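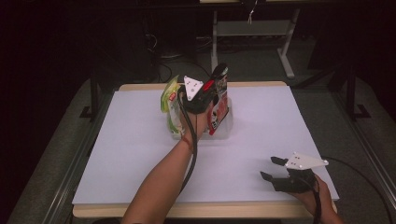 Snack bags upright in the clear bin, far side of the table.

Workroom > Galleries > Packing Table

Gallery Layouts Materials Contact

Reading time: 2 min

Packing table: snack bags in a clear bin

This gallery covers the bin layout used at Gosling for small bagged goods. Notes are by Raghavendra Hegde, revised in December after the move from the Fletamby shelving.

Surface. White paper is laid over most of the tabletop, leaving a light wooden border on view. The sheet is changed after every 126 bags, or sooner if it creases. Plain white makes crumbs and torn corners easy to spot.

Bin. Clear plastic, placed near the far edge. The near half of the paper is kept for sorting. Labels can be checked through the side without lifting anything out.

Bags. Two to a bin, standing upright. The green, yellow and white bag is on the left and leans out over the rim. The taller one, with red, white and dark graphics, is on the right. A lean is accepted at this stage; a bag lying flat is not, and is reset before the bin moves on.

Order. The left bag goes in first. Crinkled bags take up more width than their printed size suggests, so the second is lowered from above and never pushed in from the side.

Storage. Filled bins go to the Callevari rack, 12 to a shelf, with the taller bags facing out. Bins are not stacked. The rack has 4 shelves and the lowest is kept for empties.

Layout drawings for the Zarkitau tables are listed under Layouts.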